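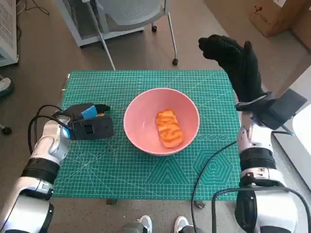

Iona Sutherland

Search this site Go
Print | E-mail
Reading time: 3 minutes

Senga Tosh keeps her postcards in shoe boxes, sorted by who sent them. There are 1,695 of them, all handmade, and she has never met most of the people who cut and glued them.

She joined her first card swap through the letters page of a stamping newsletter. The rules were typed on one sheet. Each member made 13 cards on a set theme, posted them to the host in Nosville and waited. A month later an envelope came back with one card from everybody else.

"The first theme was lighthouses," she says. "I drew mine with a ruler and the stripes came out crooked. I posted them anyway."

The Nosville swap still runs, now hosted by Eirlys Bowen, who took it over in August. She has kept most of the rules. Cards must be flat enough to go through a letter slot. Glitter has to be sealed. Names and towns go on the back in ink, and return postage goes in with the parcel. Anyone who misses two deadlines drops to the bottom of the waiting list.

Postage is the main worry. Bowen used to allow buttons and wire, but thick envelopes were being charged as small parcels and members were paying the difference at the depot. Layers are now limited to three, counting the base card.

Mhairi Carnegie makes hers from old road maps, which she buys in bundles at the Caron market. She tears the paper instead of cutting it and rubs brown ink along the torn edge with a bit of sponge. Her advice to beginners is to make one card right through to the end before starting the rest.

"People cut all their pieces first and then find the stamp is too big for the panel," she says. "Then you have a pile of small rectangles and a bad evening."

Ilir Stojanović carves his own stamps from soft rubber. He traces the design in pencil, presses it face down on the block and rubs the back with a spoon, so that the lettering prints the right way round. His last set showed the ferry at Staten, with the windows left uncarved and coloured in by hand.

The next theme is winter birds. Cards are due with Bowen by the end of the month, and there are 2 places left. Tosh has started on a wren.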